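# Recipe Testers Wanted: Stuffed Breads and Dumplings Series

Pinonow publishes recipes for home cooks. We are taking applications for the autumn test round, which covers filled doughs: steamed buns, boiled dumplings, griddled flatbreads, and two oven-baked rolls.
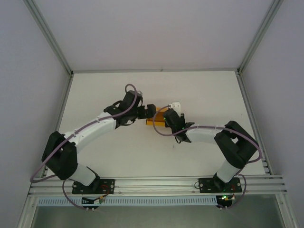
The round has 16 recipes. Each one is cooked by several testers working separately in their own kitchens, from the same written text, without contact with the author. A recipe is published only when the test reports agree on dough hydration, filling yield, and cooking time within the limits given in the tester manual.

## What the work involves

Each tester is assigned seven recipes. Assignments are fixed at the start of the round and cannot be traded. For each recipe you will:

- weigh all ingredients in grams and record the weights as used
- follow the method in the order written, including steps you would normally skip
- record room temperature at mixing and dough temperature after kneading
- time each resting and cooking stage
- weigh any leftover filling or dough
- complete the report form on the same day

Notes on flavor are requested but kept to one field. Most of the form deals with whether the instructions can be followed. If a sentence can be read two ways, write down both readings and state which one you used. Do not correct the recipe while cooking it. If a step fails, finish it where it is safe to do so and report the result.

Two of the steamed bun recipes must be cooked twice: once fresh, and once from frozen after 20 days. Plan freezer space before you apply.

## Requirements

- A full-size oven and at least two working burners. Gas, electric, and induction are all accepted, but you must tell us which.
- A digital scale that reads to 1 gram. A second scale for small amounts is useful for the yeast and salt but is not required.
- A probe thermometer.
- A steamer, metal or bamboo, with a lid that fits.
- Written English good enough to describe a fault clearly.
- Availability throughout the round. Partial rounds are not paid.

Professional cooking experience is not needed. Applicants who have worked as pastry cooks or line cooks in the past two years are placed in a separate group, and that group is already full.

We have enough testers with stand mixers. Preference will be given to people who knead by hand and to people who cook at high elevation.

## Allergens

All recipes in this round contain wheat. Most contain at least one of the following: egg, milk, soy, sesame. Three contain shrimp. Four have no meat or fish, but we cannot offer a fully vegetarian assignment. People with an allergy to any item listed should not apply for this round. A separate call for gluten-free batters will be posted on the Leiva page when that manual is finished.

## Pay and expenses

The fee is $469 for the full assignment, paid in one transfer after the last report is accepted. Groceries are refunded separately against itemized receipts, up to the limit printed on each recipe sheet. Equipment is not refunded. If you need a substitute for an ingredient you cannot find locally, write before buying it. Substitutes bought without approval are not refunded and the test does not count.

Reports are returned once for missing data. A report returned a second time is treated as not submitted.

## Place and schedule

Testing is done at home. Applicants must have a mailing address in the United States, as the flour and the dried starches are shipped from our Hultham storeroom so that all testers use the same lot. Everything else is bought locally.

Testing starts in October. Manuals go out by email with the signed agreement. There is one phone call before the start, nearly 20 minutes long, to go through the form.

## Rights

Recipes under test are confidential until published. Photos sent with reports are used internally to check shape, color, and crumb, and are not published without written permission. Testers may be listed by name on the finished recipe page or left off, as they choose.

## How to apply

Send one email containing:

1. your name, town, and elevation if above 3,000 feet
2. type of stove and oven
3. a list of the scales and thermometers you own, with their smallest readable unit
4. a short report, one page at most, on any filled dough you have cooked from a published recipe, naming one instruction that was unclear and how you would rewrite it

Item 4 carries the most weight. Résumés are not read. Applicants from the Bravar noodle round may send their old tester number in place of items 1 to 3, but must still send item 4.

Address applications to Iveta Urban, test coordinator, using the contact form on the Pinonow site, with "Filled doughs" in the subject field. All applicants receive a reply, accepted or not.

Posted September 20, 2019. The call closes when all places are filled.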